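Workshop Notes | Members' News

September
By Muireann Madigan

I have been itching to write this one up! Regular readers will know that the back bench at Enden has been through a lot of lives (seed potatoes, bicycle parts, that very long winter of lampshades) and this month it became, for the first time, a place where a person can measure something and believe the answer. I am still a bit giddy about it.

The idea was Kerstin Böttcher's. She wanted one big flat white surface that stays put, with lines on it, so that when we are working out where a hook should go or how long a rail has to be, we can lay the real things down and shuffle them until they look right. Up to now we did this on the floor with masking tape, and I have the knees to show for it.

So we put down white foam board and got the pencils out. The large divisions went on first, then a finer grid of little squares in the middle, all of it drawn lightly so your eye can skip over it when you don't want it. I did some of the fine squares myself and I would like it noted that they are pretty straight. The surface has a faint tooth to it that takes pencil beautifully, and it has already picked up smudges and specks and one small reddish-orange spot that I have grown fond of. A work surface should look worked on, I think, and anyone who wants to go at it with an eraser will have to get past me first.

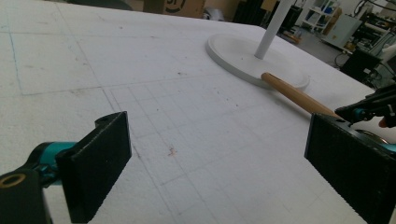
Our current project is the hanging rack for the shared kitchen, and I can't tell you how much nicer it is to plan it this way. For ages the small utensils have lived in one deep drawer, and if you wanted the tea strainer you had to take out the masher, both whisks and the thing for eggs. Kerstin's plan is to get everything with a loop or a hook up into the air on an upright pole, and everything else into a crock, and then give the drawer over to dish towels. I am all for it.

The white stand is what we are trying things against. It has a round flat base with a raised lip and a slim white pole coming up from the center, and it takes up very little room, so you can work right up to it from any side. What I like is that lip. You lay a handle down next to it and right away you have a feel for how far the thing will stick out once it's hanging, and whether the person at the sink is going to catch a sleeve on it. (I am the person at the sink. I have caught many sleeves.)

We have also been going through the dowels, which turned into a lovely couple of hours. There is a whole box of them under the Kettler shelves, left over from the plant supports, and some are as smooth as you could ask for and some want a good rub with sandpaper before they go anywhere near a kitchen. If you took one home to use as a curtain rod, and I know at least two of you did, we would be glad to have it back! No questions asked. Well, maybe one question.

Then there was the business of the handles. I had always assumed that a hook is a hook, but once you put your kitchen things down on a grid you start to see how differently they are made. Our ladles have a hole at the very end of the handle, so they hang bowl down. The old sieve from the Rorkus sale has no hole at all. And the little strainer with the wooden handle has its wire hook on the far side of the rim, across from the handle, made for resting over the edge of a bowl or a mug. Hang it by that and you get the handle pointing at the floor and the mesh up top, and I have come around to thinking that is a very handsome way to hang a strainer. 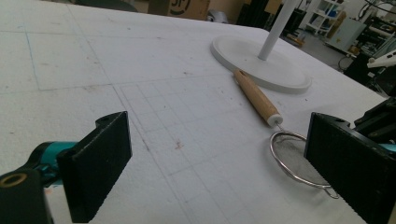
Kerstin isn't convinced yet. She would like to add a cord through the handle end so that everything hangs the same way up, and she has a drill bit in mind for it. My feeling is that a pale wooden handle with nice flat facets deserves to be left alone, and that a mixed row has more life in it. We went back and forth on this over a pot of tea and got nowhere, very happily. If you have a view, there is a sheet of paper pinned by the door with two columns on it. So far the cord is ahead, but I haven't asked my sister yet.

Some practical bits. The board is for dry work, so please keep glue, paint and mugs on the side counter. If you need to draw on it, use a soft pencil and go lightly. Blades go on the green mat, always, even for one quick cut. Anything you lay out and want to come back to should have your name beside it on a scrap of paper, and it's fine to leave it overnight.

We still need hooks, the plain S kind, and we need 13 of them if the drawer count is right. Brass, steel, whatever you have, they don't have to match. There is a bag of cup hooks from Nenix in the tin by the kettle too, which will do nicely for the mugs if we ever get that far.

After the rack I would love to tackle the spice jars, and Kerstin has been muttering about the broom corner. The bench is free most mornings before ten. Bring your awkward kitchen tools, the odder the better, and come lay them out with us!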